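Table and Utensils: Chopsticks and Their Holders
Purden House Shared Kitchen – Gallery

The shared kitchen at Purden House serves the residents of both wings and the guests of the Ersoy language program. This gallery page forms part of the household guide issued to new residents. It concerns the dining table and the chopsticks kept on it, and it should be read together with the pages on the stove and the pantry.

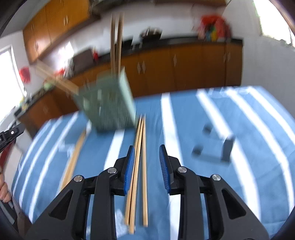
Wooden chopsticks and a green chopstick holder on the blue and white striped tablecloth, in both pictures. The second also takes in the stove and the back counter.
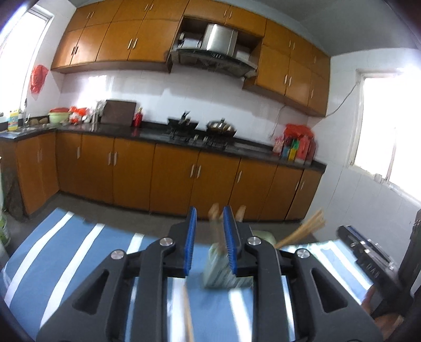
Reading time: 2 minutes

The table

The table is dressed with a striped cloth throughout the year. The cloth is changed on the first day of each month and whenever a meal has left a mark on it. Clean cloths are stored in the linen drawer on the landing, and used ones go directly into the wash. Residents are asked to lift the holders when changing the cloth, as dragging them pulls the fabric out of line and tips the chopsticks onto the floor.

The chopsticks

Wooden chopsticks are provided for general use. They are washed by hand in warm water with a small amount of dish soap, rinsed, and laid out on a towel until they have dried through. They should not be left standing in the sink overnight. Wood that stays damp will darken at the tips, and a chopstick that has begun to smell should be thrown away together with its partner.

Before chopsticks are put back, they are laid flat on the table and matched by length. The tips are then brought level and the pairs are placed in the holder. Residents from different households have different habits as to which end should point up – the practice at Purden House is tips up, so that the eating end does not rest in any water that may have collected at the bottom. Hands should be clean when handling them, and chopsticks are to be taken by the thicker end.

Single chopsticks are not returned to the holder. They may be left in the tray by the pantry door, where Raluca Pîrvu of the residents' office sorts them each week. A single stick that finds no match after 21 days is passed to the garden group for use as a plant stake.

The holders

The holders are emptied and washed every seven days. A narrow bottle brush is kept under the sink for the purpose. Particular attention should be given to the inside corners, which collect a gray film if they are neglected. The holders are dried upside down on the rack and refilled only when no moisture can be felt inside.

Holders should not be packed tightly. If a pair cannot be drawn out with one hand without lifting its neighbors, some of the chopsticks should be moved elsewhere. Additional supplies are held in the Vukberg cupboard on the first floor, and 35 pairs are set aside there for the October dinner. Those pairs are wrapped and labeled, and are not for daily use.

Before a shared meal

The person laying the table checks the chopsticks for splinters by running a dry cloth along each one. Damaged pieces are removed at this stage. The holders are then set toward the center of the table, clear of the serving dishes – hot pans remain on the stove until everyone is seated.

Corrections to this page may be sent to Loan Khương at the residents' office on Idar Street.

Page last reviewed 4/3/21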